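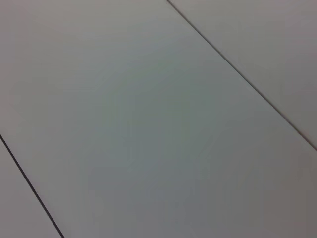
Panel surfaces and seams, light gray, matte.

Home | Collections | Data Cards | Downloads | Contact

Skedevmont Household Surfaces and Containers, Data Card

Prepared by the Sondside office. Last revised October 8, 2018.

Summary
The collection holds 652 photographs of plain furniture surfaces and of small household goods. It is intended for cataloging and for the study of joints, finishes and woven materials. 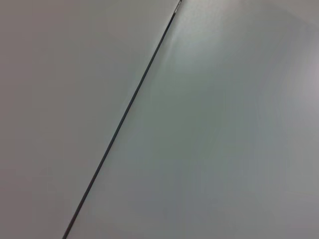 Records in the surface group are filed by color, finish and seam. The group contains 133 records. Measurements of seam width are not supplied, and users should not derive them from the photographs.

Container group
Entries follow the Jolska list of terms. Each entry gives material, shape and contents at the time of photography.

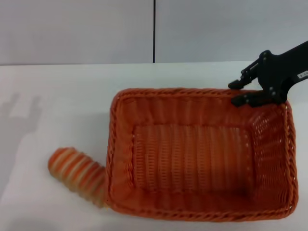
Terms for contents are applied strictly. A container is entered as "empty" only if nothing lies inside it, and articles beside it are entered separately. The orange woven basket is therefore recorded as empty, with the striped roll next to it listed under "adjacent articles." The material of such articles may be left blank.

Requests for correction are answered within 30 days.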